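How to Run a Toy Library Out of One Cupboard

Posted 2024-04-06 by Lucie Morin

A toy library is a simple idea. Families borrow toys, children get sick of them in a fortnight, and the toys go back to be thrilling for someone else. The simple part lasts until the first jigsaw comes home with a piece missing and a crayon that was never ours.

I've been running the one in Wurkdale for six years, out of a cupboard the council insists on calling a storage solution. We have 51 member families and a waiting list. What follows is how I'd set one up again, knowing what I know about marble runs.

Before you accept a single donation

Write down what you won't take. Do this first, while you still have a spine. Once word gets around, every garage in town will empty itself onto your doorstep, and it is very hard to refuse a plush giraffe to its face.

Our list: no soft toys, no button batteries, nothing that plays a song without an off switch, no puzzles the donor "thinks" are complete. We also skip bath toys, for reasons you can discover by cutting one in half.

Then decide on an age range. We cover six months to six years. Mirta Garrido, who started the library before me, tried to go up to twelve and ended up custodian of nine incomplete Monopoly-style games and a chemistry set.

Sorting

Set aside a whole afternoon and a clear floor. Tip everything out. Sort by how children play with it, and leave the manufacturer's opinion on the box out of it.

We use four groups: stacking and building, pretend play, puzzles and matching, and things that roll. You'll have arguments at the margins. A wooden fruit set is pretend play until a toddler gets hold of the orange, at which point it's a thing that rolls. Pick a group, write it down, move on with your life.

Anything sold as a set stays a set. Anything that arrived as a loose jumble can be made into one, and these home-made kits are our most borrowed items by a mile. A bowl, a few balls and some blocks will keep an eighteen-month-old busy longer than the plastic kitchen that takes up half your boot.
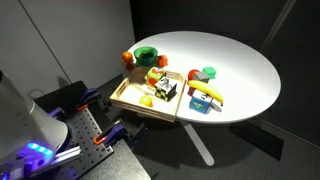

Resist the urge to make the kits too big. Parents look at a kit and see only the number of objects they'll be fishing out from under the couch at nine at night. Ten pieces is plenty for a toddler. Older kids can have more, and will lose them more creatively.

Cleaning

Hard plastic goes in a sink of warm soapy water, then gets rinsed and air-dried on a rack. Wood gets a wipe with a damp cloth and is never soaked, however much it looks as if it deserves it. Dry wood straight away with a tea towel and leave it out overnight before bagging.

Check as you go. Run your thumb along every edge. Tug at wheels, eyes and knobs. If something comes off in your hand it would have come off in a mouth, and the toy goes in the bin. I don't repair anything for the under-threes. Ruan Steyn does our repairs for the older groups and has a way with train couplings, but even he has given up on pop-up tents.

Bags, labels and the dreaded count

Use drawstring mesh bags for kits and lidded tubs for anything with corners. Each one gets a tag with four things on it:

The toy's number
Its name, in words a tired person would use
How many pieces it has
What the pieces are

That last line matters more than you'd expect. "12 pieces" invites people to return twelve pieces of something. We once got back a farm set with the correct total, two of which were pegs.

Tape a photo inside the lid as well. It spares you the phone call that begins, "Was there meant to be a tractor?"

The catalogue

A spreadsheet is fine. You'll be told you need software, usually by someone who won't be typing anything into it. Ours has 1,086 lines and lives on an elderly laptop, with a printout in the cupboard for the days the laptop has feelings.

Columns: number, name, group, age, pieces, condition, who has it, due back. Lesego Nel added a colour code for overdue items, and I've since learned how much of our collection is a deep, accusing red.

Loans and fees

Two weeks, three items, one renewal. Keep it the same for everyone — the moment you make an exception you'll spend the rest of the year being reminded of it.

We charge $90 a year per family, with a half rate that anyone can ask for and that we don't ask questions about. There's a small charge for missing pieces, waived if the piece turns up. Pieces do turn up. One domino came back in December inside a gumboot, with a very nice card.

Opening day

Put out fewer toys than you own. Children will play with whatever's in front of them, and you'll be packing it all away afterwards. Have one low table for the little ones and keep the borrowing desk well away from it, near the door, where you can intercept escapees and unchecked tubs.

Bring a pen on a string. Bring a second pen, for when the string turns out to be the best toy in the building.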